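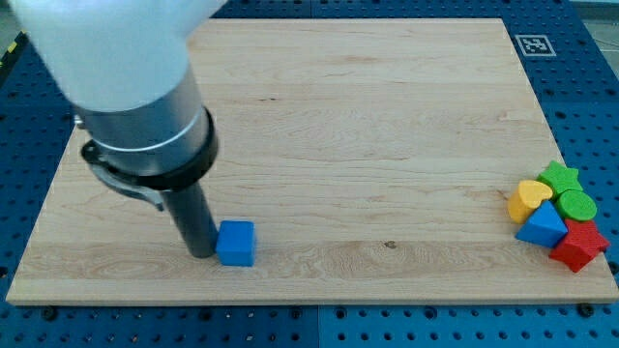 Bożena Dudek walked out of the Ziston screening convinced she had watched a comedy, and she was still laughing at the tram stop. Petrică Rusu, who sat two seats over, had wept from the second reel on. They had both seen Skoria, the first feature by Igor Sobczak, and after an hour of arguing in the rain they agreed only that the goose deserved a prize.

The goose belongs to a ferryman. The ferryman has lost his river, which was moved four miles east by a hydroelectric company while he was in the hospital having his hip done. He comes home to Brelasholm, a village of 73 people and one working streetlight, and goes on keeping his timetable. At six each morning he unties the boat from a post in a dry field. At seven he ties it up again.

Sobczak plays this with a straight face for 2 hours, and for most of them he gets away with it. Remigiusz Mazurek, as the ferryman, has the look of a man waiting for a form to be stamped. He speaks maybe forty lines, a dozen of them to the goose, and it is in these that we learn about the wife, the brother and the unpaid fuel bill. When a company lawyer turns up in unsuitable shoes to offer compensation of 2496 in local currency, he asks her for a ticket.

The middle sags. There is a wedding that goes on as long as weddings do, and a dream with a horse in it, as required by law in all first features shot east of Vienna. Sobczak told a festival audience that his earliest cut ran to about 708 minutes and that he still considers it the better film. Bogdan Jasińska, his editor, was seen studying the ceiling.

But the last twenty minutes are superb. Passengers begin to show up at the post: an old schoolteacher with a suitcase, then two boys, then half the village in their church coats. They climb in and sit down. The light goes, the camera stays where it is, and somebody asks how long the crossing takes.

Makowska, the small distributor with a weakness for unsellable films, opens Skoria in May. The goose will not be doing interviews.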